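Search this newsletter Go

The Litter Box Gets a Table

Three months ago this column promised to stop writing about litter. Then Gravirari, the secondhand shop downstairs, put a long blond table out on the sidewalk for 77 dollars, and the whole subject came up again, along with the table, which took two flights of stairs and a bad afternoon.

The theory is simple enough. Anyone over a certain age who scoops a tray on the floor does it folded in half, breathing exactly what they came to remove. Put the tray on a table for the scooping, put it back down when you're finished, and you can do the job standing up like a person with prospects. The cat has opinions about this. The cat has opinions about the radio.

The second improvement is the handle. White plastic scoops come with handles made for someone with small dry hands and a cheerful disposition. Mine now gets a fat grip in hot pink overgrip, the stuff sold for rackets, wound in overlapping turns with a black band near one end. A roll of it costs less than lunch, unless you buy lunch where I do. 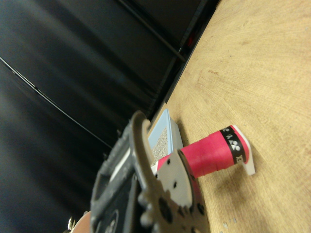
Does wrapping the handle make the scoop harder to clean?

A little. Overgrip holds on to dust in the ridges, so wipe it with a damp cloth and change the tape when it starts to feel furry. Keep the wrap well back from the slotted end.

Start winding at the far end and work toward the scoop, pulling just hard enough that the tape stretches. Overlap each turn by a third or so of the width. If you overlap by half you get a handle like a baseball bat, and if you don't overlap at all you get a barber pole that unwinds on Monday morning with your hand in the tray.

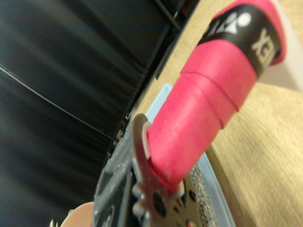

Color was the only part anyone in the building had views on. The shop had gray, which would have matched the litter and vanished beside it, and it had a navy that looked like something issued by a bank. Pink won on the grounds that I lose things. I have lost a scoop inside a tray before – a tray with one thing in it.

Now for where it all goes. The bin stands on the left and the tray on the right, with the scoop's handle hanging out over the right-hand rim so you can pick it up without touching anything gray. I am right-handed. Left-handed readers may hold the page up to a mirror.

The bin is round, white and pink, with a wide mouth and a pink liner, and it has a tiny sprout with two leaves on top. I can't explain the sprout. Kavero, the pet supply place on the corner, had a plainer bin for less money and I walked straight past it, so draw your own conclusions about who the sprout is for.

Let the liner hang well over the front. A liner trimmed neatly to the rim looks wonderful until the first heavy load, and then it's at the bottom of the bin and so is your sleeve.

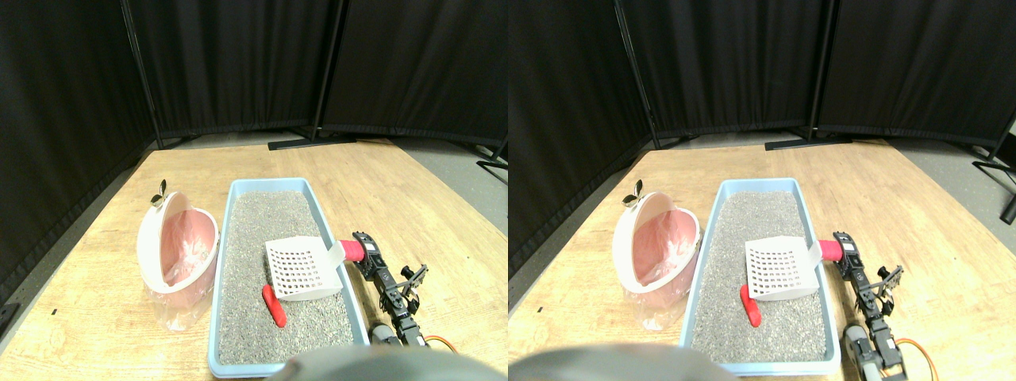

How Full Is Full

The bag from Wimora says to fill the tray to a depth of 3 inches. The cat, who can't read, prefers it nearly to the rim, and will kick out whatever she considers surplus. I have stopped arguing and bought a wider mat.

Scoop from the far end toward yourself, shallow passes first, then give the slots a gentle shake over the tray. Shake sideways. Up and down sends the fine stuff into the air and then into your coffee, which should be in another room anyway. Two passes will do on an ordinary day.

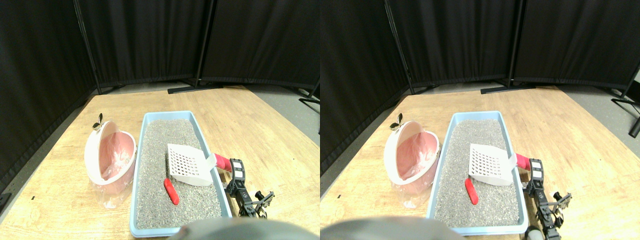 Tray, scoop and bin on the scooping table, sprout at upper left.

A small red tool lives in the tray during scooping as well, for whatever sticks to the corners. Wash it separately. The table gets wiped down with soapy water afterward and is not used for anything else, a rule that has already been broken by a visiting relative with a plate of toast.

Next month: Beneš, the hardware store by the bridge, is closing out its shelf brackets, and I have a wall that deserves worse.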